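Stetholm Shared Workshop Opens Its Cable-Patching Robot Build to Visitors and Home Builders This July

STETHOLM - For Immediate Release

The Stetholm Shared Workshop is very happy to announce that Relum, the cable-patching robot arm project that has been growing on one of our benches for the past two winters, will be open to visitors through the whole of July, and that the complete build notes will be free to anyone who would like to try something similar in a garage, a basement or a spare room at home.

Relum began with a simple wish. Several of our members look after small network racks, and they had grown tired of crouching in closets with a flashlight between their teeth to move a plug from one port to the next. Somebody wondered over coffee whether an arm could be taught to do it, the coffee went on rather longer than planned, and by the end of the evening there was a sketch on the back of a lumber receipt. That sketch, coffee ring and all, is still pinned up beside the door, and visitors are warmly invited to admire it.

The group has put 1276 hours into the work so far, nearly all of it in the evenings. The control program, which the builders call Ravon, was written from scratch and then written again when the first one proved too fussy about where the rack was standing. The second Ravon asks the builder to guide the arm by hand to a few known spots, and it works out the rest from there. It is slow, and the builders like it slow. A network plug has a little plastic latch that snaps off if you look at it wrong, and the arm takes its time on the last half inch so as not to bend anything that would have to be paid for.

Much of the spring went to the fingers. The early ones were cut square, and they bumped into the neighboring plugs whenever a row was more than half full. The ones in use now have angled sides, and they came after a long run of drawings, test pieces and one very quiet evening when a whole batch turned out a hair too wide. Oltmanns, the hardware store on the corner, kept the group in screws and cable clips all through this stretch and let them sort through the odds-and-ends drawer without once asking what it was for. We are grateful to them - and we still owe them a drawer divider.

The build notes run to 119 pages. They cover the bench setup, the finger drawings, the wiring, the Ravon program and a generous chapter on mistakes, which early readers have told us is the one they turn to first. The notes are written for people who are handy but have never worked with a robot arm, and they explain things in the order a beginner is likely to run into them.
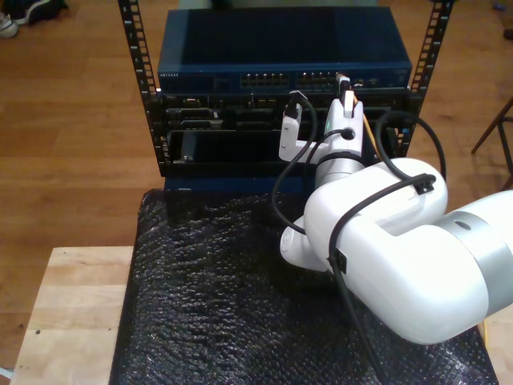 Cable routing gets a chapter of its own, and the builders would ask newcomers to read it before buying anything. An arm that turns at several joints needs slack in its cables at every one of them, and the right amount is hard to guess from a drawing. The advice in the notes is to clip the cables on lightly, move the arm through its full reach by hand with the power off, and only then settle on where each clip should stay. A soft sheet under the rack is also recommended, partly for the sake of the bench and partly because small screws roll less far on it.

Visitors are welcome in the evenings from 6 p.m. throughout July, and there is no charge. The builders will be working as usual, so please expect some tinkering, some waiting and a good deal of friendly talk. Children are welcome with an adult. Anyone who has an old switch or a short rack gathering dust at home is encouraged to bring it along, as the group would dearly love to try Relum on equipment it has never met before.

Copies of the build notes can be picked up at the front desk of the Stetholm Shared Workshop during open hours. Reporters who would like to spend an evening at the bench are asked to let the front desk know ahead of time, so that we can put on enough coffee.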